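Comparing two sets of gripper fingers on a bimanual table, step by step
Posted 2025-07-20 by Anatole Cordier

I love fingers. Most people who write about grippers get excited about motors and force sensing, and I do too, but swapping the last couple of inches of a gripper can change what an arm is able to do more than a month of controller tuning. This page explains how I compare two finger designs, using cheap kitchen stuff as test objects and teleoperation to drive the arms. If you already have a two-arm cell that moves when you tell it to, you can do the whole thing in a weekend.

The two designs I'll keep coming back to are the Handa fingers (long, flat, stiff, thin at the tip) and the Ojeda fingers (shorter, with a soft pad that gives a little). The control software is Tromamero, which we use at Closesstead for everything, but any stack that lets you log commanded and measured gripper width will work.

What you need

Two arms with the same gripper body on each, so the fingers are the only thing that changes. A mat with a bit of grip to it. A fixed camera looking down at the table. A set of plastic measuring spoons and cups. A clear plastic food container. A notebook, or a spreadsheet if your handwriting is like mine.

Step 1. Pick objects that are annoying in different ways

It is tempting to start with wooden cubes. Skip them. Any two fingers in the world can pick up a cube, and you'll fill a page with successes that teach you nothing.

Measuring spoons are wonderful for this! The handle is thin and lies nearly flat on the mat, so the fingertips have to get right down to the surface, and the bowl is round, so a sloppy grasp there rolls out sideways. A measuring cup gives you a rim to pinch and a handle to grab, and the operator has to choose. A clear container is hard on the eyes (the camera's and yours) and its walls bend when squeezed.

Buy the spoons in different colors. When you go back over the video later you'll want to write "red, dropped" and know exactly which one you meant.

Step 2. Zero the grippers before you touch anything else

Close both grippers fully with nothing between the fingers and set that as zero width. Open them fully and write that number down too. Do this again every time you change fingers, even if you're sure the new set is the same thickness. I once lost an entire afternoon in June to a set of Ojeda pads that were 2 mm thicker than the ones they replaced. Every grasp looked like a firm one in the log.

Next, bring each arm down slowly until the fingertips just touch the mat and save that height. Set your soft floor a hair above it. With the Handa tips you can go very low, with the Ojeda pads you need to leave room for the pad to spread.

Step 3. Lay out the table the same way every time

Put the small flat things in a row near the operator side and the bigger things farther in, one in front of each arm. Spoon handles should all point the same direction. Mark the starting spots with tiny bits of tape, or lay a printed template down, place the objects, then slide it out. 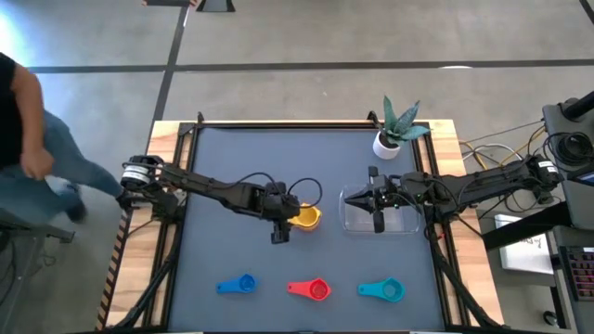

Leave more space than you think you need between objects. The wide part of a gripper is the body, and when one arm dips for a spoon it can clip whatever is sitting next door. I like to do one dry pass where each arm visits each starting spot, open and empty, and I watch the cables the whole time. If a cable pulls tight at any spot, fix the routing now. A cable that tugs on the wrist will make one set of fingers look worse than the other for no good reason.

Step 4. Write the tasks down in plain words

Keep them short enough that two operators would do the same thing. Mine are:

Pick up a spoon by the handle and place it in the container.
Pick up the cup by the rim and set it down on a tape mark.
Hold the container steady with one arm while the other puts a spoon in it.
Pass a spoon from one arm to the other.

That last one is where the fun is. A handover needs both grippers to hold the same thin handle for a moment, and stiff fingers that disagree by a few degrees will twist the spoon right out.

Step 5. Run the trials in mixed order

Don't do all the Handa trials in the morning and all the Ojeda trials after lunch. You get better at teleoperating as the day goes on (I certainly do), and the second set gets the benefit. I run a short block with one set, swap, run a short block with the other, and keep alternating. Swapping is four screws per gripper plus the zeroing from Step 2, so it's slow going, but the numbers are worth a lot more afterward.

I do 35 trials per task per finger set. Give each one a time limit and stick to it. If the object leaves the reachable area, that's a failure, even if you feel you could have saved it.

Step 6. Log more than pass or fail

For every trial I keep the number of grasp attempts, the total time, and the gripper width while holding. The width is the sneaky one. If it drifts while the arm is carrying something, the object is slipping, and you can spot that in the trace well before a drop.

Tromamero saves the width with every control tick, so I just plot it and look. If yours doesn't, a timer that writes a line to a text file is plenty.

Step 7. Read the results task by task

Please don't average everything into one score! On my table the Handa fingers got 34 out of 35 on spoon pickup and were a joy to use, because the tips slide under a handle with hardly any effort. On the handover they were miserable. The Ojeda fingers took more tries to get under a spoon, but once they had it the pad molded around the handle and it stayed put through the pass.

The container was closer. Stiff fingers flexed the wall and let go with a little snap - soft ones held it nicely but blocked the operator's view of the edge.

So I've been running one set on each arm, Handa on the side that does the picking and Ojeda on the side that receives. It feels lopsided for the first few minutes and then your hands get used to it.

A few settings to start from

Closing speed: slow it way down for the container, leave it alone for spoons.
Grip force: begin low and go up until the cup stops sliding, then stop there.
Pads: wipe them between blocks. Dust from the mat changes the friction quickly.
Screws: check them at every swap. Mine loosen.

Next I want to try a Handa tip with a thin strip of the Ojeda pad glued on the inside, starting a little way back from the edge. The first pair is on the bench with the glue still curing.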